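Come practice sutures with us - call for participants

Posted 2013-10-29

I run the evening suturing bench at Penside, and I'm looking for 12 people to join the next group. If you've ever sat at a kitchen table with a piece of foam and a curved needle, muttering at a knot that keeps sliding, you are exactly who I want to hear from!

So what would you be signing up for? It's three evenings at the bench, two hours each, with a break in the middle for coffee and whatever I've managed to bake. You'll practice placing stitches in a synthetic tissue pad and tying them off with instruments, over and over, at your own pace. We start with simple interrupted stitches and the basic instrument tie. Once those feel comfortable we move on to a running stitch, and if you're flying along I have a few nastier exercises in the drawer (the corner stitch has made grown adults groan out loud).

I'd love a mixed group. Nursing students, vet techs, pre-med folks, surgical techs who want to try the other side of the tray, all welcome. You don't need any experience. You do need to be 18 or older, able to come to all three evenings, and okay with me leaning over your shoulder now and then. Left-handed people, please do apply - I had only one in the May group and I'd like to get better at teaching you. And if your hands shake a bit when somebody watches, so do mine, so don't let that put you off.

What I get out of it is your opinion. I'm putting together a practice booklet called Luo, and I want to know which pages make sense and which ones leave you staring at a tangle. After every session you fill out one sheet, front and back. Please be blunt! The last group crossed out my whole explanation of the second throw and wrote a better one in the margin, and I've used theirs ever since.

Most of the work happens up close, with the thread wrapped around the jaws and the next throw waiting to be pulled through. Expect to spend a lot of time looking at this:

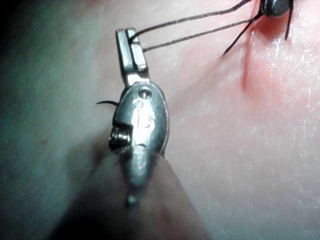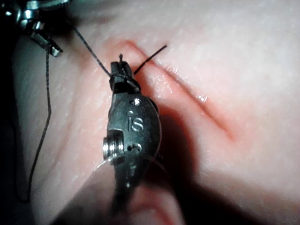

The pads and thread are supplied, so please leave your own at home. Everybody working on the same stuff makes the sheets much easier to compare. Reading glasses are a good idea if you own a pair, dark thread or not. Long sleeves get in the way, so wear something you can push up past the elbow.

There's no fee. I can't pay you for your time either, but you get a $24 gift card after the third evening and a copy of the booklet when it's finished. Parking is free behind the building after five, and the bench is in room 469, up the stairs and left. The elevator works too, it's just slow.

To apply, pick up a form at the Aduso front desk or leave a note in my mailbox there. Tell me what you do, which hand you use, and which evenings are out of the question for you. A couple of lines on why you want to learn would be nice - it doesn't have to be clever. I'll get back to everybody, including the people I can't fit in this time, and those names go to the top of the list for the next group.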